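Limewash

Limewash is a thin, milky paint made from slaked lime and water, and it is one of the oldest ways people have found to brighten a wall. It is brushed on in several weak coats, each of which looks almost like nothing when it first goes on and then slowly turns pale as it dries. Anyone used to paint from a can will find this a little alarming the first time, but patience is a large part of the craft.

Making and mixing

The starting point is lime putty, which is limestone that has been burned in a kiln and then soaked in water. The putty is left to sit, often for months, and old hands will tell you that it only gets better with age. It is then thinned with water until it is close to skim milk and strained to remove lumps. Color comes from earth pigments, soaked overnight in warm water so they don't streak (a few streaks are part of the charm, many people feel).

Regional habits

In the hill town of Jemside, house fronts were traditionally given a fresh coat every December, before the holiday visitors came. The old kiln at Titero, 40 miles down the valley, supplied putty to 113 households in its best year, and families brought their own buckets and stayed to talk. Along the Serkora coast, a pinch of blue pigment was added to the last coat, which takes the yellow out of the white and gives a room a cool, restful feeling on a hot afternoon.

Appearance

Limewash dries to a flat, chalky finish that is rarely one solid color. The brush leaves clouds and soft patches behind, and these shift through the day as the light moves around the room. Pale shades make a gentle background for framed pictures, and plenty of homeowners leave the rest of the wall bare so the finish can be enjoyed for its own sake.

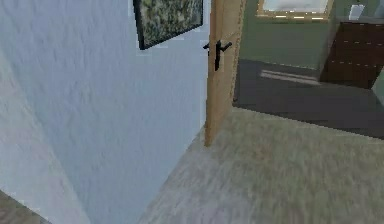

Can limewash be put over ordinary latex paint?

It doesn't hold well there, as lime needs a porous surface to soak into. The old paint should be stripped, or the wall covered with a mineral primer made for the purpose.

Care

A limewashed wall can be dusted with a soft, dry brush. Scrubbing wears it away, and worn spots are dampened and given 2 thin coats from the same batch of putty.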